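Walking and Eating Habits of Students in Plomcombe
Project report by Junpei Hirose, second year

1. Why I chose this topic
When I came to Plomcombe I gained 7 kilos in my first winter. I was eating late, mostly bread and instant noodles, and I took the bus everywhere. I wanted to know if other students had the same problem, and if a small change in daily walking would help. 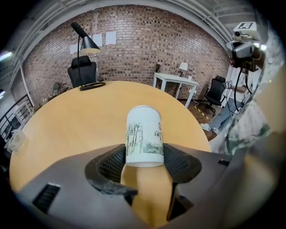
My first plan was to study diet only. My tutor said this was too wide for one term, so I added a fixed walking goal and kept the food part simple.

2. Method
I asked 60 students from the Kinis and Prurkach halls to keep a diary in November. Each person wrote down meals, snacks and steps. The goal was 4000 extra steps a day — this is the walk from Kinis to the library and back. 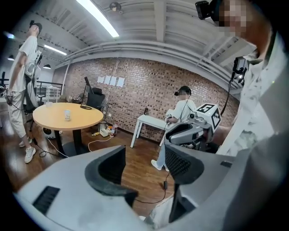 Two people standing, one in a white shirt and one in a white T-shirt.

The diaries were on paper. I collected 763 diary pages and typed them myself, which took longer than the study.

3. Problems
Some pages had no times for the meals, and I could not use them for the late eating table.
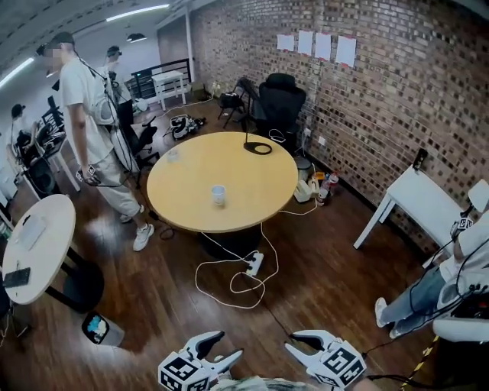 4. Results
Students who reached the goal on most days also reported fewer snacks after dinner. Weight changed very little. Many wrote that they slept better, but I did not measure sleep, so I can only repeat their words.

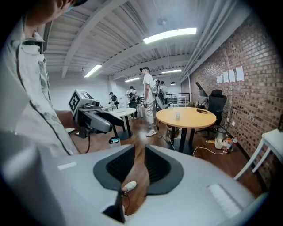 Light grey button-up shirt, collar with a dark edge.

Next term I would like to repeat the diary with a shorter form and one question about sleep.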